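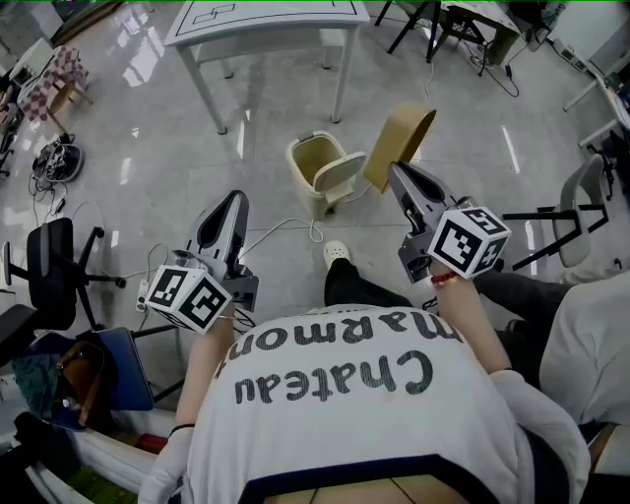 February, a little after nine in the evening

Well, I said I would write this up while the mud was still under my fingernails, and so I shall, though I've had my soup first and a bath that went on rather longer than it should have. I finally went down to the pond at Nevalness with Jadwiga Tokarz, after weeks of promising her, and I have come home quite in love with pond snails (I know, I know, but let me explain).

She is teaching the food chain to her older class this term and wanted something better than the grass, grasshopper, frog, snake diagram that I swear was in my own schoolbook. So we took the two nets and the white trays and knelt on the boards by the sluice, where the reeds are still brown and flattened. I had expected next to nothing at this time of year. The first sweep brought up water lice, a whole tangle of hornwort, and a dragonfly nymph as long as the top of my thumb, looking thoroughly cross! Jadwiga said he is probably the nearest thing to a lion in there until the newts come back, and that he may have another winter under water before he climbs out.

What I had never properly taken in, in all the years I walked past that pond with the dog, is how much of it runs on dead leaves. I always pictured the green things at the bottom of everything, feeding everyone above them. But she tipped out a handful of black alder leaves, half of them gone to lace, and showed me the lice and the snails all over them, and said that a good share of what lives in there gets its dinner from rot. The leaves fall, the fungi and bacteria soften them, the small grazers come along, and then my cross friend eats the grazers. She has the children work it out on paper with the old ten per cent rule, 100 units in the plants, ten in whatever eats them, one in whatever eats those, though she tells them it's a rule of thumb and the real pond is a good deal messier.

We did the temperature as well, 4 degrees down by the mud and a shade colder near the top, and I got a little lecture on why water is heaviest just there, which I enjoyed and have already half forgotten. Must look it up.

Ksawery Dudek came along the bank at the end with his flask and told us the council wants to dredge the far side before the spring. Jadwiga went quite pink. She isn't against dredging, she says it would be a meadow in thirty years if it were left alone, but she would like it done in strips, and in autumn, with the spoil left on the bank for a few days so that whatever is alive can crawl back in. I said I'd help her with the letter. I make a fair hand at letters.

Everything went back in the water, nymph included. I have one empty ramshorn shell on the windowsill beside me, brown and no bigger than a shirt button, and my knees are very stiff. Jadwiga wants the trays back before her next lesson, so they need rinsing in the morning, and I still owe her for the bus.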